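Careful handling keeps donated clothing in use

The Birkett Clothing Exchange has operated from the ground floor of a former school building for 2 years, and its intake coordinator estimates that over 500 garments pass across its tables in a busy month. December is the heaviest. In an interview conducted in the sorting room shortly before the morning opening, the coordinator spoke about the part of the service that members of the public rarely ask about: the inspection and folding of each item before it reaches the racks.

"People tend to imagine that the work lies in collecting," the coordinator said. "Most of our hours are spent at the table. A garment has to be laid out flat, looked at on both sides and folded the same way as the one before it."

The Exchange favours pale work surfaces. According to the coordinator, a light timber top allows the edge of a dark garment to be seen clearly, and a hem that has dropped or a seam that has twisted will show against it.

"Black is the colour that takes the most time," the coordinator said. "It hides a stain and it shows every bit of lint. You have to get it under a good light and go over it slowly." 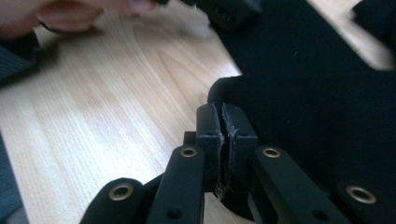 The coordinator explained that dark fabric is smoothed from the centre outward with the flat of the hand, and that any edge which has curled is turned back before the first fold is made. Sorters are asked not to pull at the corners. "A knit will stretch if it is tugged, and then it will not sit square on the shelf," the coordinator said.

Folded pieces go into Barel crates, each of which is filled to a limit of 100 light items. Heavier clothing is hung. The labelling system, known within the organisation as Joleo, records size, colour and season on a single card, and was adopted after an earlier arrangement of coloured tags proved difficult to read in the storeroom.

Asked whether the standard was too exacting for a free service, the coordinator disagreed. "Someone choosing a pair of trousers for a job interview should find them clean and properly folded. We would expect that in a shop."

A second sorting table is to be installed in the adjoining room, formerly used by the Gunell sewing program. The coordinator said it would be set at a greater height than the present one - several sorters have reported sore backs - and would be kept for coats and bedding. Donations of clothing are accepted at the side entrance until noon.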